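How to Set Up a Small Home Altar for Daily Puja

Last updated: 2019-01-17

39 shares | 2 comments

Pick the place first. The northeast corner of the home is the usual choice, and east is the next best. If neither is free, use any clean, quiet spot where people will not walk past with shoes on. A shelf or low table works fine. Avoid a wall shared with a bathroom.

Wipe the surface down and let it dry. Lay a clean cotton cloth over it, red or yellow if you have one. Set the main image or murti at the back in the center, facing west, so that you face east when you sit. Place Ganesha where you can reach him easily, as he is greeted first.

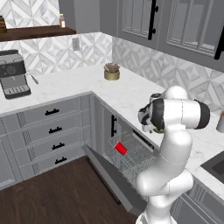 Next, put out the things you will use every day. You need a lamp, an incense holder, a small bell, a water cup with a spoon, and a plate for flowers and fruit. Keep the lamp at least two feet from any curtain. In many homes it goes on the right side of the deity if it burns ghee and on the left if it burns oil. Follow your own family's custom if it differs.

For the daily routine, bathe, then light the lamp and ring the bell. Offer water, a flower, incense and food, in that order. Repeat your mantra. Beginners can do 50 repetitions and work up to a full mala later. Finish by waving the lamp clockwise, then share the food.

Change the water every morning and remove old flowers before they wilt. Put them in the garden or under a tree, not in the trash. Wash the cloth once a week. Brass pieces can be cleaned with tamarind paste and rinsed well.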